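De: Birthe Þórarinsdóttir
Para: lista planificación-equipos
Fecha: 04/01/2018
Asunto: Re: Presupuesto segunda fase, estanterías y cajas

Hola a todos:

Contesto a Poul por partes, con su mensaje citado, y al final pongo lo que necesito de cada uno para cerrar el pedido en enero.

Poul Hviid escribió:
> He repasado la hoja de gastos y me faltan tres cosas. La primera es
> si vamos a comprar más estanterías como la azul o si seguimos
> con una sola. La segunda, quién paga el cerramiento de la zona. La
> tercera, si la oferta de Pivitz incluye la puesta en marcha o solo
> el brazo y la base. Sin eso no puedo pasarle la cifra a Quintela.
>
> Gunnlaugur propone además cambiar las cajas por otras de pared
> lisa. No sé si eso entra en este presupuesto o en el del almacén.

Empiezo por la oferta, que es lo más corto. Pivitz incluye el brazo, la base móvil y 2 días de puesta en marcha en nuestra sala. No incluye las pinzas de repuesto, que van aparte a 249 euros cada una. Yo pediría dos. Con una sola nos quedamos parados en cuanto haya que mandarla a revisar, y el plazo de entrega que nos dan es de 10 días laborables.

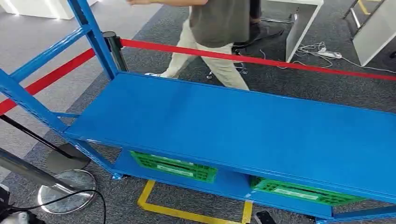

Sobre las estanterías, mi propuesta es comprar una más y del mismo modelo. Si mezclamos alturas hay que volver a enseñarle al robot todas las posiciones de recogida, y eso son horas de Czesław que no están presupuestadas. Lo que sí conviene medir antes es el hueco entre las dos baldas: las cajas verdes van en la de abajo, metidas bajo la superior, y el borde delantero levantado de la balda de arriba le resta espacio al brazo cuando entra desde delante. Pivitz nos pide esa medida por escrito antes de confirmar la muñeca. La segunda estantería llevaría el mismo rectángulo de cinta amarilla en la moqueta, así que hay que añadir un par de rollos a consumibles.

Las cajas de pared lisa no las metería ahora. Entiendo lo que dice Gunnlaugur, que el lateral calado complica la detección y que el asa se confunde con los demás huecos, pero en el almacén todas son caladas y tarde o temprano habrá que trabajar con ellas. Si queréis probar un par de cajas lisas, que salgan del presupuesto del almacén y lo vemos en primavera.

Cerramiento: para esta fase seguimos con los postes y la cinta roja retráctil, que ya los tenemos y no cuestan nada. Tisora nos ha presupuestado una valla fija con puerta y enclavamiento por 2.868 euros, sin IVA. La apuntaría como partida separada, a cargo de instalaciones, y solo si el robot va a funcionar sin operador al lado. La cinta marca el límite, pero detrás sigue pasando gente y hay puestos de trabajo, y con eso no se puede dejar la máquina sola. Ilse tiene que decirnos si en Clidbridge aceptan ese reparto.

Lo que me falta:

Czesław: altura libre entre baldas, tomada en el centro y en los dos extremos.
Ilse: respuesta de Clidbridge sobre la valla.
Gunnlaugur: si renuncias a las cajas lisas de momento o quieres discutirlo en la reunión.
Poul: con esto puedes pasar la cifra sin la valla y marcarla como opcional.

Un saludo,
Birthe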